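브린드비 공방학교 소개

작은 부품을 손에 쥐어 보는 데서 시작하는 학교입니다
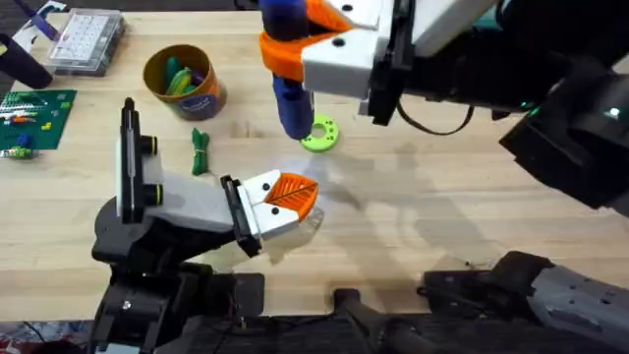
밝은 나무 상판 위에 놓인 연두색 고리. 입문반의 첫 시간은 이 고리와 함께합니다.

안녕하세요. 브린드비 공방학교를 찾아 주셔서 고맙습니다. 저희 소개를 부탁받을 때마다 어디서부터 말씀드려야 할지 늘 고민하다가, 결국은 책상 이야기부터 꺼내게 됩니다. 학교라고는 하지만 큰 강당도 없고 번듯한 정문도 없어서, 처음 오시는 분들은 옆 건물 문을 먼저 두드리시곤 하거든요. 골목 안쪽으로 조금만 더 들어오시면 파란 우편함이 보이고, 그 옆 계단을 올라오시면 됩니다. 올라오시는 길이 조금 가파르니 천천히 오세요!

저희는 물건을 고르고, 맞추고, 끼우고, 다시 풀어서 제자리에 돌려놓는 일을 가르칩니다. 말로 하면 참 싱거운 일 같지요. 그런데 가운데가 뚫린 납작한 고리 하나를 어디에 어떻게 놓을지, 어느 면을 위로 둘지, 다음 부품과는 얼마나 띄워 둘지를 생각하며 손을 움직이다 보면 한 시간이 금방 지나갑니다. 수강생 중에는 집에서 서랍 정리를 하다가 수업 생각이 나서 웃었다는 분도 계시고, 자전거 부품을 풀어 놓고 처음으로 하나도 잃어버리지 않았다며 전화를 주신 분도 계십니다.

학교의 시작

학교를 연 사람은 수친 딩 선생님입니다. 오랫동안 작은 수리점에서 일하면서 나사와 고리와 와셔를 종류별로 모아 두는 버릇이 생겼는데, 이걸 구경하러 오는 동네 분들이 하나둘 늘어나더니 어느 해 11월에 아예 저녁 모임이 되었습니다. 그때는 의자가 모자라서 늦게 오신 분은 뒤집은 상자에 앉으셨다고 해요. 모임에 이름을 붙인 것은 한참 뒤의 일이고, 지금의 교실로 옮긴 것은 그보다도 더 뒤의 일입니다.

타리크 가우리 선생님은 그 저녁 모임의 수강생이었다가 지금은 입문반을 맡고 계십니다. 가르치는 속도가 느리기로 이름난 분인데, 저희는 그 느린 속도를 무척 아낍니다. 첫 시간에는 고리 모양 부품 하나만 다룹니다. 손끝으로 가장자리를 짚어 보고, 가운데 구멍을 들여다보고, 상판에 평평하게 내려놓습니다. 조금 심심하다고 하시는 분도 물론 계시지만, 둘째 시간에 기둥에 끼우는 연습을 시작하면 첫 시간에 왜 그렇게 오래 만졌는지 고개를 끄덕이시더라고요.

책상과 색깔 이야기

교실 책상은 결이 가로로 흐르는 밝은색 나무 상판으로 맞추었습니다. 처음에는 어두운색 책상을 썼는데 검은 부품이 자꾸 숨어 버려서 다들 고생을 했습니다. 나뭇결은 생각보다 쓸모가 많습니다. 부품을 줄 맞춰 놓을 때 결을 따라가면 되니까 자를 꺼낼 일이 줄어들고, 어린 수강생에게도 “이 줄을 따라 놓아 보자” 하고 쉽게 말해 줄 수 있지요.

연습용 부품은 눈에 잘 띄는 색을 좋아합니다. 연두색 고리는 특히 인기가 많아서 수업이 끝나면 꼭 한 분쯤은 이걸 어디서 살 수 있느냐고 물으십니다. 둘레를 따라 작고 어두운 점들이 있어서, 한 점을 기준 삼아 고리를 조금씩 돌려 놓는 연습을 하기에도 좋습니다. 저희 부품 서랍에는 이런저런 연습용 부품이 1,000개 있고, 서랍마다 손글씨 이름표가 붙어 있습니다. 이름표는 첸시 푸 선생님이 쓰셨는데, 글씨가 고와서 그대로 떼어 가고 싶다는 말씀도 자주 듣습니다.

수업은 이렇게 나뉩니다

입문반은 고리와 판처럼 납작한 부품을 놓고 옮기는 반입니다. 한 반에 18명까지 받고 있으며, 도구를 한 번도 잡아 보지 않으셨어도 괜찮습니다. 준비물은 따로 없습니다. 소매가 너무 넓지 않은 옷이면 됩니다.

조립반은 마린 라자레비치 선생님이 맡고 있습니다. 여러 부품을 순서대로 맞추고, 완성한 것을 다시 거꾸로 풀어서 서랍에 돌려놓는 데까지가 한 번의 수업입니다. 푸는 쪽이 더 어렵다는 분이 많아서 작년부터는 푸는 시간을 넉넉히 잡았습니다. 수업 중에 쓰는 순서표는 선생님이 직접 그리신 것인데, 그림 귀퉁이에 가끔 고양이가 있습니다.

정리반은 원래 없던 반입니다. 조립반 수강생들이 수업을 마치고도 집에 안 가시고 서랍 앞에서 이야기를 나누시기에, 그러면 이 시간도 수업으로 만들자고 해서 생겼습니다. 집에 있는 잡동사니 상자를 하나 들고 오셔서 종류대로 나누고, 상자에 맞는 칸을 만들어 가시면 됩니다. 상자가 너무 크면 계단에서 힘드시니 두 손으로 들 수 있는 만큼만 가져와 주세요.

함께하는 사람들

사무실에는 원제 사오 선생님이 계십니다. 전화를 받으시는 분도, 수강 신청을 정리하시는 분도, 난방을 켜시는 분도 모두 원제 선생님이라 가끔 답이 늦어질 수 있습니다. 그래도 메일은 꼭 모두 읽고 답장을 드립니다. 지금까지 저희 수업을 마치신 분은 모두 265명이고, 그중에는 벌써 세 번째로 같은 반을 들으시는 분도 있습니다. 같은 수업을 또 들어도 되느냐고 조심스럽게 물으시는데, 얼마든지 됩니다. 저희야 반갑지요.

교실에 오시면

교실에 들어오시면 가방은 벽 쪽 선반에 올려 주시고, 음료는 창가 탁자에서만 드셔 주세요. 책상 위에는 그날 쓰는 부품만 올려 둡니다. 수업이 끝나면 꺼낸 것을 서랍에 돌려놓고, 바닥을 한 번 살펴본 뒤에 인사를 합니다. 작은 부품이 신발 바닥에 끼어 집까지 따라가는 일이 종종 있는데, 혹시 발견하시면 다음 시간에 가져와 주시면 됩니다. 우편으로 보내 주신 분도 계셨어요. 편지까지 함께 넣어 주셔서 사무실 벽에 붙여 두었습니다.

견학은 미리 메일을 주시면 언제든 환영합니다. 수업 중에는 조용히 뒤에서 보실 수 있고, 쉬는 시간에는 선생님들께 마음껏 물어보셔도 됩니다. 새 입문반 신청은 2026년 1월 18일에 엽니다.

최근 글
- 조립반 순서표를 새로 그렸습니다
- 서랍 이름표, 어떤 펜으로 썼을까요
- 정리반에 가져오기 좋은 상자 크기
- 43번 서랍의 주인을 찾습니다
- 계단 손잡이를 고쳤습니다

댓글

단추상자
지난 입문반 들었던 사람입니다. 타리크 선생님 수업은 정말 느긋해요 ㅎㅎ 첫날 고리 하나만 만지다 왔는데 집에 와서도 계속 생각나더라고요. 정리반도 신청하려고 합니다.

골목끝집
초등학생 아이와 같이 들을 수 있을까요? 아이가 작은 부품 끼우는 걸 무척 좋아합니다.

브린드비 사무실
골목끝집 님, 보호자와 함께라면 입문반을 들으실 수 있습니다. 신청하실 때 아이 나이를 적어 주시면 자리를 나란히 준비해 둘게요. 원제 드림

늦은오후
순서표 고양이 저도 봤습니다. 세 번째 장 오른쪽 아래에도 있어요!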